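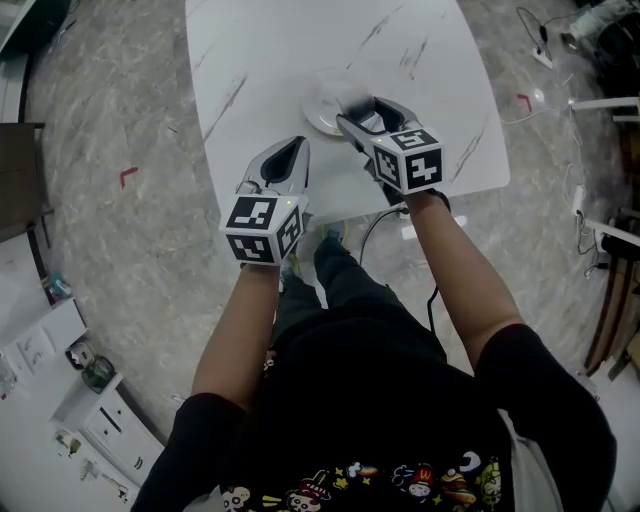
Timcombe, April

Okay, hi everybody, can the people at the back hear me? Good. I'm going to talk about plates for 25 minutes, and then there's coffee.

(Wait for the door to close.)

So the slide you've been looking at while you found your seats is a white round plate on a white table. One plate, one table. White on white, too, with just a bit of faint gray streaking in the tabletop, so you have to look twice to find the edge of the plate. Keep that in mind, I'll come back to it when I get to color.

My background, quickly. I spent years setting tables for the Schmieder dinners, and on a big night we had 1070 plates to put down. You get opinions about plates after that! Mine is that a plate wants to be held by the rim, with the thumb kept flat and well out of the part where the food goes. Everybody knows this and everybody forgets it by the second course.

(Pick up the demo plate. Do it wrong first, they always laugh.)

Picking up a flat plate from a flat table is the hard bit. There's hardly any gap under the rim. At home you probably slide it to the edge and get your fingers under, and I do that too, but on a laid table you'd be dragging it through the forks. What I teach is press one side gently, let the other side come up a hair, and take it there. Works on most coupe shapes. Doesn't work on the heavy ones with the thick foot, sorry.

Table corners! I love a rounded corner like the one on the slide. I've got 31 tablecloths at home and every one hangs better off a round corner than a sharp one, and your hip will thank you when you're going past with a stack.

Color. If your plates and table are both white, put something between them, a mat, a napkin, even a folded dish towel. At the Drerimano lunch we used dark green napkins and guests stopped setting their glasses down on the rims.

(Skip the stacking part if it's past 2. Zoltitero people need the room.)

Stacking: biggest at the bottom, forks off first, never onto a bowl. Then questions, and I'll leave the demo plate on the front table if you want a go.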